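Mattress and paint tins left on the nature strip, who removes them?

Posted in Local services, Drusgate

Someone left a double mattress, a broken bookcase and six paint tins on the nature strip outside our block overnight in June. The building camera shows a ute with a covered plate stopping at 2 am. Council's online form wants to know whether the material is on private or public land, and the boundary isn't marked. If I select private, do we pay for removal?

Aniela Kołodziej

2 replies

Osico

The nature strip is normally road reserve, so select public land. The title plan shows the front boundary as a distance from the kerb. Measure it before you lodge.

Leave everything where it is until an officer has inspected. Moving it onto your side can shift responsibility to the owners corporation. Photograph the tins with labels facing out, as liquid paint goes to a separate contractor and the hard rubbish crew won't lift it.

Export the footage now. Many building systems overwrite after 18 days. Include a minute either side of the vehicle stopping, and keep the original file with its time stamp.
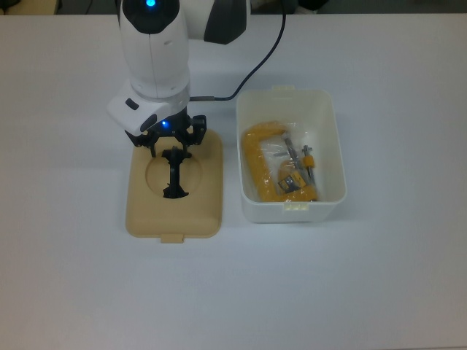
Lodging the report

Select "dumped rubbish", not "missed collection". The second goes to the waste contractor and gets closed without a visit. Attach two photos at most and put the footage reference in the notes field. Write down the request number, as you need it to escalate.

Walczak

Ours on Ploneck Street took nearly 59 days, mostly because it was logged as missed collection. I rang in the end. Not sure about the paint, we only had tyres.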